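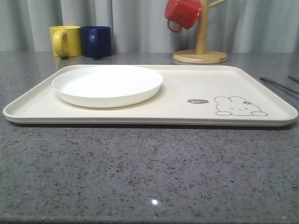

有位读者在讨论页留言:条目老是把客房送餐和外卖混着写,酒店自己厨房做的、自己员工端上楼的才算,前台帮忙拎上来的不算,能不能先把这个分清楚再往下写。意见收下,下面按这个口径改过一遍,外卖部分挪到后面单独一节。

客房送餐

客房送餐,又称客房用膳、房内用餐,英文 room service。指住宿场所把餐食饮料送到客人房间的服务。狭义只包括本店厨房出品、本店人员递送。广义的还把行政酒廊外带、深夜小食柜、迷你吧补货也算进去,各家说法不一,本条目用狭义。

医院病房送餐、邮轮舱房送餐、疗养院送餐,流程接近,不过归属另外的行业,只在相关处提一句。

名称

中文里叫法很乱。老饭店多写“送餐服务”,服务指南上也有写“房内用膳”的,港式译法用“客房餐饮”。内部单据常直接写 RS 或 IRD,后者是 in-room dining 的缩写,近年酒店更爱用,听着正式些。员工口头一般就说“送餐”,部门叫送餐部,小酒店没有这个部门,归餐厅或者归前厅。

Edier 旅馆的菜单封面印的是“楼上吃”,算少见的写法。

历史

起源说法不统一。旅舍把饭端到住客房里,各地早有,驿站、客栈都有类似做法,没有菜单也没有专门的人,谁有空谁端。作为一个单列的、有固定菜单和固定时段的项目,要等到大型城市酒店出现以后。电梯和内线电话普及是关键,前者解决菜凉,后者解决点单。

早期点单靠拉铃,客房伙计上楼问一遍,下楼报给厨房,再端上去,一来一回很费时间。装了传菜升降机的楼好一些,每层设备餐间,菜到了楼层再由楼层服务员摆盘。备餐间后来多数改成布草间,旧楼里还能见到封起来的升降机口。

再往后,汽车旅馆兴起,这类旅馆基本不做送餐。度假酒店则把送餐当卖点,尤其早餐。全天候送餐一度被看作高星级的门面,厨房夜班为此养着,常年亏。近些年不少店缩短时段,或改成纸袋放门口,敲门即走。

经营

送餐很少单独赚钱。人工高,单量不稳,早上挤成一团,下午没人点。常见做法是加收送餐费,按单收或者按比例收,也有含在菜价里的。服务费和送餐费是两回事,账单上应分列,客人投诉多半出在这儿。

以 Puleo 酒店为例,客房超过400间,送餐部夜班只排2个人,一个接电话兼做单,一个跑楼层。旺季由餐厅支援。同城的 Jevell 酒店有300间房,没有夜班,深夜只供冷食,由前台夜审顺带送。两家的菜价差不多,差别在时段。

定价上,送餐菜单通常比同店餐厅略贵。理由各店自己写,有写“含保温及递送”的,也有什么都不写的。

是否给小费看地区。账单已含服务费的,一般不必另给;客人愿意给也不拒绝。有的店规定员工不得停留等候,放下签单就走。

菜单

送餐菜单和餐厅菜单不是一张。选菜标准大致是:搁一阵子不塌,路上不洒,一个人能端,客人坐在床边或者书桌前吃得了。

常见的有三明治、汤、意面、炒饭、沙拉、粥、蛋类。炸物争议最大,闷在盖子里几分钟就软,有的厨房干脆不盖,有的给盖子留气孔。薯条单独装,别和汉堡扣在一起。

面条类,汤和面分装,到房间再倒。拌面出锅多放一点油,不然坨。粥放保温壶里最稳。

煎蛋难做。单面煎送到房间基本都熟过头了,厨房会提早起锅。牛排同理,点五分熟,出锅时要再生一点。这些没有统一标准,靠厨师对楼层高低的经验,低楼层和高楼层可以差不少。

甜品以能冷藏的为主。冰淇淋配冰碗,冰碗送回来常常少,属于损耗大户。

儿童菜单一般另印,份量小,不辣,带吸管杯。

过敏信息接单时必问,单上手写加圈。这一条各店都有,执行程度不同。电话点单容易漏,平板点单有必填项,漏得少些,不过客人经常随手点“无”。

器皿与摆台

分托盘和餐车两种。单人份、饮料、简单早餐走托盘;多人份、带热菜的正餐走餐车,车下挂保温箱。

托盘要求:带边,防滑,擦得净。材质有木、不锈钢、塑料、树脂等。木的好看,怕泡。不锈钢耐用但碰撞声大,夜里走廊听得很清楚。铺垫纸或者垫布,既防滑也减声。托盘尺寸要先量过门和书桌再定,这件事经常被忘,买回来放不下书桌的例子不少。 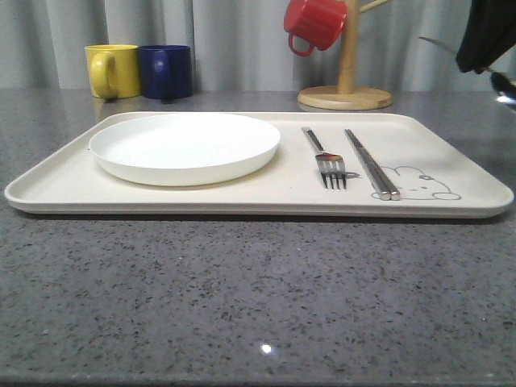 摆放有个基本顺序,先重后轻,重的靠身体一侧。热饮壶嘴朝里。玻璃杯倒扣还是正放,各店规矩不同,正放要加杯盖。调味瓶放角落,走楼梯时容易倒,改用小包装的越来越多。餐具用餐巾卷起来,或者装纸套,到了房间再打开。

瓷器保温好,重,碎了要赔。仿瓷轻,儿童和泳池边常用,不能进微波炉,这点要跟客人讲,房间里带微波炉的公寓式酒店尤其要注意。玻璃不上泳池区,基本算通例。

保温盖,俗称菜盖、银盖,作用一半是保温一半是样子。水汽会滴回菜上,厨房会在盖里垫一张纸。纸吸湿后发软,有时掉进汤里。

花瓶一度是标配,一支鲜花,后来很多店取消了。Aoun 度假村还保留着,用园子里现剪的叶子代替花。

流程

接单。报房号,复述菜名,问过敏,问几位用餐,报预计时间。预计时间宁长勿短。

做单。单子一式几联,厨房、收银、送餐各执。电子系统普及后纸单少了,但夜班仍常备手写本,系统夜里要跑账,那一会儿下不了单。

备盘。先冷后热,饮料提前上盘,热菜最后。核对一遍:盐、糖、牛奶、黄油、酱、餐巾。漏得最多的是牛奶和开瓶器。

上楼。走员工电梯。早高峰和客房部抢电梯,这是老矛盾,有的店划时段,有的店给送餐留专梯。

敲门。敲门报身份,等应答。不应再敲,仍不应则回拨电话,不得自行开门。门上挂“请勿打扰”而客人又确实点了餐的,先打电话。

进房。问放在哪里。书桌、茶几、阳台,听客人的。打开盖子,介绍一句,请签单。签单夹递正面。不要环顾房间。

收餐。约好时间,或请客人吃完来电。很多客人直接放门外,走廊就难看,客房部看见要通知送餐部。收餐不及时是评分扣分项。Puleo 的办法是楼层巡查,每2小时走一趟,其它店有靠客房清洁员顺手报的。

早餐门把卡

早餐是送餐的大头。门把卡,也叫早餐挂牌,晚上由客人勾选后挂在门外把手上,夜班收走,录入,早上按时段送。卡上有房号、人数、时段、菜目、签名。

毛病也多。字迹看不清,房号没写,勾了矛盾的选项,被别的客人顺手拿走,风大的外廊式酒店被吹跑。收卡要在规定时刻以后一次收齐,收完再挂的不算,这条要印在卡上,印了客人也未必看。

时段按刻钟或者半小时划。所有人都勾七点半到八点,厨房排不开。有些店在卡上把热门时段标出来,提示可能稍晚。

手机下单取代了一部份门把卡,但年纪大的住客还是喜欢纸的,度假型酒店普遍两种并行。

卫生与安全

热食出锅到入房的时间越短越好,冷食走冷链或者垫冰。各地食品法规对温度有具体要求,以当地为准,此处不列。

房间里剩餐存放的责任一般划给客人。收回的餐食一律丢弃,未开封的小包装是否回收,多数店规定不回收。

酒精炉加热的餐车已基本淘汰,改电加热或者热板。电加热箱进房前要取出,不能留给客人自己拿,烫伤纠纷多出在这里。

员工安全方面,单人夜间进房有风险。做法包括进房时门保持打开、随身带报警器、特定情况双人送餐。房门打开后用门挡或餐车抵住,送完再撤。

与外卖的关系

外卖平台对送餐冲击很大。便宜,选择多,还熟悉。商务客加班到深夜,多半叫外卖。酒店的应对大致有:降价精简菜单;跟附近餐馆合作,挂自家菜单卖;彻底取消送餐,大堂设取餐架。

骑手能否上楼,各店不同。不让上的由员工代送,这一段容易引起误会,客人以为是送餐部在服务,出了质量问题找酒店。前面那位读者讲的就是这种情况。按本条目口径,代送不属客房送餐,归礼宾或者前厅服务。

Jevell 提供餐具借用,客人叫外卖后可打电话要盘子和刀叉,不另收费,用完放门口。类似做法在公寓式酒店也有。算不算送餐部的活,店里自己也在吵。

其他场所

邮轮:舱房送餐多含在船票里,深夜时段可能另收。走廊窄,不用餐车,全靠托盘,风浪天停供汤类。

医院:由营养科定餐,不是客人随点,近年有仿酒店点单的。

民宿:多为主人家自己端,时间说好就行。Edier 只做早餐,前一晚九点前说,过了就没有。

火车卧铺:送到包间的餐食有时也用同一个词,列车上的供餐另见铁路餐饮。

参见

迷你吧
行政酒廊
床上早餐
酒店餐饮部
铁路餐饮

待补:历史一节缺来源,传菜升降机那段需要图纸佐证。小费一节太短,应按地区展开。门把卡可考虑独立成条。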